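Work > Desks > Interviews

3 min read

Pei-shan Chung has shared an office at Grutelley for six years, and she says the desks there only became usable last December.

"Cables were the worst of it," she said. "You'd move a laptop and pull out somebody else's charger."

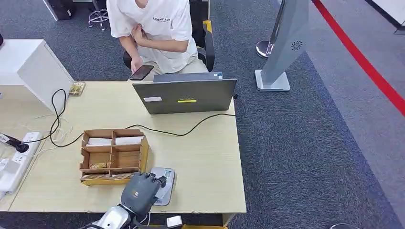 She began with the power strips. Each one now stays on the desk, because reaching under the furniture annoyed everyone. "I don't mind seeing a plug," she said. "I mind crawling."

Paper took longer. Chung threw out 64 folders and kept 6.
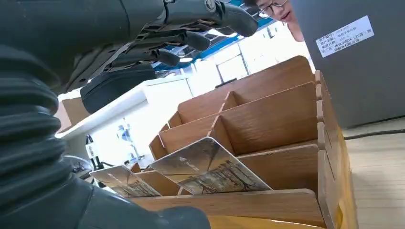 Her rule for what remains is that it must stand up. Trays get buried, she said, and a drawer is worse. The wooden organizer has stepped slots, higher at the back, so a card in the front row doesn't hide what is behind it. One of the cards there has a picture of bare trees and a path. "I'd have lost that in a pile," Chung said.

She spends an hour a month on upkeep.

Recent
Houshang Hashemi on shared kitchens
Moving an office to Kurkport
Bahman Hassanpour: 120 boxes, one van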